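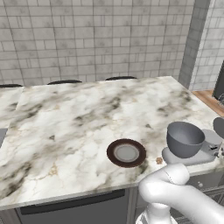

Figure 3. Marble counter with a brown-rimmed plate and a gray stand mixer.

4.2 What people say when they talk about cleaning

I went into this part of the study expecting to write about stains. My co-author, Sulastri Lubis, had already told me I was wrong, and she was nice enough to let me find that out for myself over 60 interviews. People do bring up stains (wine, turmeric, lemon juice, the ring under a vinegar bottle), but mostly as a way of getting to something else, and the something else is usually another person in the house.

A quick reminder of how we got here. The survey in Section 3 went out to 800 households in two towns, Maurya and Britosano, and 578 sent it back. From those we picked 60 people who had changed their kitchen counters in the past 10 years and were willing to sit down with one of us and talk. We let them choose the room. Nearly everyone chose the kitchen, and quite a few wiped something down while we were setting up the recorder, which I started writing in my notes after the first week.

The word that came up again and again was "nice." A nice counter, to the people in Maurya, was one you could be proud of when your sister-in-law dropped by. In Britosano it tended to mean one you didn't have to think about. I don't want to push that too far, because the Britosano group was younger and had more renters in it, and renters don't often get to pick the stone! Still, the two meanings pull in different directions, and several couples turned out to have one each.

Stone with veins in it, like the gray and faint gold marble in Figure 3, got the strongest reactions of any surface we asked about. Fans said the pattern hides a lot. Critics said exactly the same thing, and meant it as a complaint: "I can't tell if it's dirty or if it's just the rock," as one retired bus driver put it. She had taken to running her palm over the whole counter before bed, checking for crumbs by feel. Four other people told us they did the same, and none of them had ever mentioned it to anyone.

We also asked what was allowed to live on the counter full time. I love this question and would happily have spent the whole hour on it. Mixers and coffee makers were mostly safe. Toasters were argued over. Mail was banned in almost every house and present in almost every house, too. Lubis reads this as a matter of rank, where things that cost more earn the right to stay out, and I think she's partly right, but weight matters as well. A heavy mixer stays put for the plain reason that lifting it out of a cabinet is a pain, and people build the story about how much they like looking at it later on.

Products came up less than I'd figured. A handful of people named the Katico spray, and two swore by Vestorard sealer, though one of those two couldn't say when she'd last used it. Most just said "soap and a rag." When we asked where they had learned that, they said their mother or grandmother, and then they usually told us what she would have thought of the counter.

Holidays made all of this louder. One of our diary keepers wrote a full page on Tue 25 December, nearly all of it on whether guests should be stopped from wiping up their own spills with the wrong cloth. We come back to her diary in Section 5, along with the August entries, when her oldest son moved back home and the rules about the cloth had to be gone over again.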